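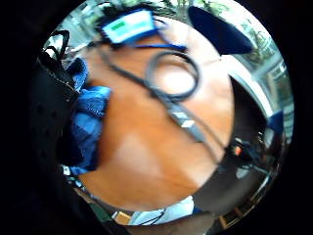
Cable task, Saturday afternoon, seen from the hand unit. Gray cable in its loop, connector just right of the middle.

Saturday, a little after lunch

Back on the cable demos for the Skakau job, and I'm happy to say it was a much nicer session than the last one. I had the big orange-brown table by the window, which I have grown fond of (it's the only one at a height where my elbow doesn't start complaining after twenty minutes). The trouble is that it throws back a lot of light. You can see the bright patch near the far side of the loop, and I'd like to know whether it bothers the tracking before we record a whole batch on top of it. Villanueva, the big room down the hall, has duller tables, but then we lose the daylight, and I did like having it.

The task for the day was the plain one: start with the cable in a loose loop, take hold just behind the connector, lift, turn it to face the port, bring it in slowly. I did nine practice runs before keeping anything, and I'm glad I did, as the first few were dreadful. I was moving the way I'd move if I were only plugging something in, quick and a bit sloppy, with a little wiggle at the end that I do without thinking. The arm copies the wiggle! We found that out with the Wisesley set, where it wiggled beautifully at a port it hadn't reached yet. So now I come in straight, stop for a breath, and then push.

Two things I keep forgetting, written here so I'll stop. Push the sleeve up before strapping in. I had the blue sweater on again, and the cuff sits in view all down the left side, folds and all. And clear the table edge nearest me, where the white thing and the little wood block had wandered into the picture. Neither one got in the way of the cable, but I'd like to be tidier about it.

I kept 100 runs in the end, which brings the cable folder to 1,582. The plan we agreed on for Dikitz asks for 3,675, so we aren't quite halfway and my wrist would like a word with whoever picked that number (it was me). If anyone wants to take a turn with the strap next week, please do. It would help the data too, to have a hand in there that isn't mine and doesn't always come from the same side.

Still to do: try the same loop with the blind down, and make a batch with the connector facing away at the start. I've been setting it out the easy way round far too often. Also find the short strap, the long one slides when I turn my wrist past level.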